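## 3. Method and early findings

Our question was whether people in Lundham check their appearance more in shops than at home, and whether they'd admit to it. We handed out 388 questionnaires in May. Exactly 200 came back, one with a shopping list on the reverse (eggs, bleach, a card for Nan), and it has been filed with the others.

The average person reported looking in a mirror "hardly ever". The same people, four questions later, owned plenty of mirrors and had firm views on lighting. We have treated the first answer with caution. 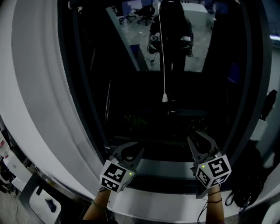 *Fig. 1. Large mirror with a broad white curved surround.*

Size mattered less than we had hoped, which spoiled a rather good graph. Respondents cared far more about where a mirror hung. Hallways were popular. Bathrooms were described as "cruel", mostly before nine in the morning. The Zidley department store let us ask 300 shoppers about its fitting rooms, until the manager read the questions.

### 3.1 Angle

Older books on shop design claim that a tilted mirror flatters the customer. We found opinion divided, with the tall group complaining loudest.
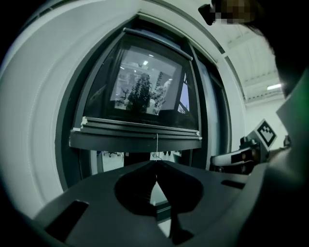 *Fig. 2. Tilted glass panel, dark frame.*

Our budget did not stretch to testing this properly. A proper trial was priced at £2775 and we had been given £200, a good part of which went on printing. Section 4 deals with the home interviews, including the two that were abandoned over tea.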